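Wood-look trays, bowls sliding around, and do you carry the saucer?
Home > Tableware > Serving and storage

bfurukawa_ayane
Posts: 80
I have a question about trays. We moved to Gukcombe in November and the kitchen is at one end of the apartment with the table at the other, so everything gets carried. I bought a rectangular tray with a wood grain finish, rounded corners and a raised lip. The seller listed it under the name Kudo but there is no stamp on mine.

The problem is that bowls slide on it. Small ones with a narrow foot are the worst. If I turn the corner by the hall closet with soup on the tray, the bowl ends up against the lip. I haven't lost one yet but I have had soup on the tray and on my sleeve.

Do people use a liner, or is there a better tray? I don't want to spend a lot. Also, do you carry the saucer under the bowl or separately?

Farouk_A
Posts: 2000
Saucer under the bowl, always. It catches the drips and it has a wider foot than the bowl does, so it slides less. I don't use a liner.

ebihara.k
Posts: 11
I disagree about the saucer. A bowl on a glazed saucer is two slick surfaces instead of one. The saucer stays where it is and the bowl moves on top of it. I carry saucers stacked at one end of the tray and put them under at the table.

For the tray, cut a piece of shelf liner to fit the flat part. The kind sold for drawers works. You can rinse it in the sink.

Farouk_A
Posts: 2000
Depends on the saucer. Mine have a recessed ring in the middle and the bowl sits down in it.

ebihara.k
Posts: 11
Then yours are made for it. A lot of them are flat.

yhayashi
Posts: 80
I have the same type of tray, or close to it. Mine is orange brown with the grain going the long way, and a darker edge. I use it with white dishes that have a thin brown rim, and one bigger bowl that is black on the outside and white inside. 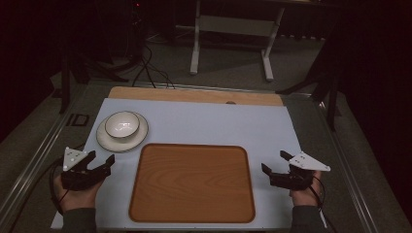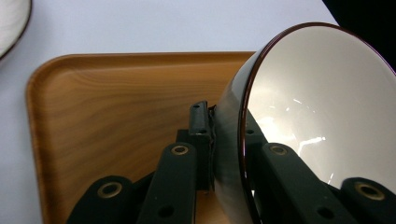

I carry the big bowl on the tray by itself. It is heavy enough that it doesn't move much. The small bowl goes on its saucer and I carry that by hand on a second trip. Two trips takes less time than wiping up.

About the finish: dark bowls with a rough foot will scratch these trays. Run your thumb around the bottom of the bowl. If it feels like sandpaper, rub it with fine wet sandpaper for a minute and rinse it. I did all of mine at the sink one evening and haven't had a new scratch since.

bfurukawa_ayane
Posts: 80
Thank you, I checked and two of mine are rough. I didn't know you could sand them. Does it hurt the glaze?

yhayashi
Posts: 80
The foot usually isn't glazed. Stay on the ring that touches the table and don't go up the side. Keep it wet so you don't make dust.

busi_t
Posts: 5
I had a tray like that from Brumum and it warped after I left it standing in the dish rack overnight. After that it rocked on the table, and a rocking tray is worse than a slick one. Wipe it and dry it right away, whatever the label says. I would also put it on the counter and press each corner before you blame the bowls.

Farouk_A
Posts: 2000
Good point. Mine goes through the dishwasher and is still flat, but mine is plastic.

ebihara.k
Posts: 11
Please don't tell people to put wood grain trays in the dishwasher. You can't always tell from a photo whether it's wood or a print.

Farouk_A
Posts: 2000
I didn't tell anyone to. I said mine is plastic.

busi_t
Posts: 5
What about a damp cloth under the bowls? My mother did that with a folded dish towel and it held everything, glasses too. It costs nothing and you have a towel at the table for spills.

bfurukawa_ayane
Posts: 80
Tried both this week. The damp towel held best, but the bottoms of the bowls come off wet and leave rings on our table. The shelf liner held almost as well. I got the Hisent roll from the hardware store and cut it a little short so it doesn't ride up on the rounded corners. I pressed the corners like busi_t said and the tray is flat.

With the liner in, the saucer under the bowl was fine going straight but it shifted on the corner by the closet. My saucers are the flat kind. I'm going to carry them stacked for now.

yhayashi
Posts: 80
What color is the liner? I've only seen white and it stains with soy sauce.

bfurukawa_ayane
Posts: 80
Gray. They had a dark brown too but only in the wide roll.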